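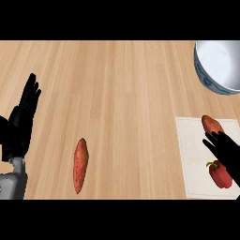
Veltville Robotics Club > Simulation > Bimanual task, grasp settings

lurud_46
Posted Mar 2, 2024
Right hand slides under the small potato on the cloth and pushes it instead of closing. Friction is at default. 3000 demos in the training set. Should I raise friction on the cloth or on the produce?

ankrah_e
Neither. Check the collision mesh first. If it's a convex hull, the fingers meet it before they meet the skin you see.

charvat2
Disagree. We had the same push in October and the hulls were fine. Our control step was too long. Halve it and run 100 episodes.

ankrah_e
A shorter step hides a bad hull. Turn on the collision view and post it.

lurud_46
Hull stands off the potato at both ends. Rebuilding it, then I'll try the step change separately.

charvat2
Keep the seed fixed for both runs.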